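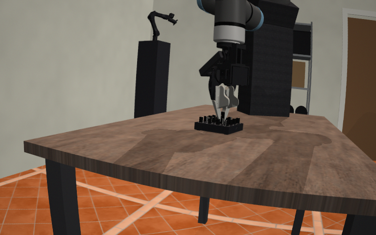 Peg rack task in the Keddale sim, gripper closing in over the rack.

Keddale Practice Room: a simulated bench for teaching by remote control

I make and sell Keddale from a spare bedroom, so you'll have to put up with me doing the product page as well. It's a piece of software for people who want to show a robot arm how to do something, record themselves doing it, and get on with training. You drive the simulated arm with a hand controller or a leader arm, it saves every move, and when you make a mess of it you press one button and the pegs go back in the rack (if only my real bench did that!).

The peg rack is the task most people open first, and it's still my favourite. The pegs are short and stand close together, so you can't just swoop down and grab. You have to bring the fingers in between the neighbours, and your first few goes will be dreadful. Mine were. I knocked over half a row and had to go and put the kettle on.

What you get

Practice Room app, with the tiled room, wooden table and peg rack ready to load
19 tasks, from very easy to properly annoying
Recording of joint positions, gripper opening and camera views, all on the same clock
Replay at any speed, with trimming at both ends
2 controller profiles (Civmont hand controller and Stidby leader arm), plus a blank one you can map yourself

Driving it

The Civmont is the cheaper way in and it's comfy for long sessions, but I find turning the wrist a bit fiddly with it. The Stidby is a small arm you hold and move about, and the one on screen copies you. For the pegs I'd pick the Stidby every time. Your hand sort of knows where it is, and your recordings come out smoother. Turn the motion scaling down for the last bit of the approach, there's a slider for it on the left of the window.

A full set for the peg task is 90 recordings if you follow my defaults. Do them in short batches. I get sloppy after half an hour or so and it shows when I play them back.

Moving over to a real arm

Files export in the Probert format as well as plain CSV. Do leave the lighting and table texture changes switched on while you record. I left them off for my whole first set back in February and had to start again, which I'm still cross about.

Room for recordings

The installer sets aside space for 900 recordings. You can raise that in settings, or point it at another drive.

Controllers are sold separately. The licence covers one computer at a time and you can move it whenever you like, just sign out on the old machine first.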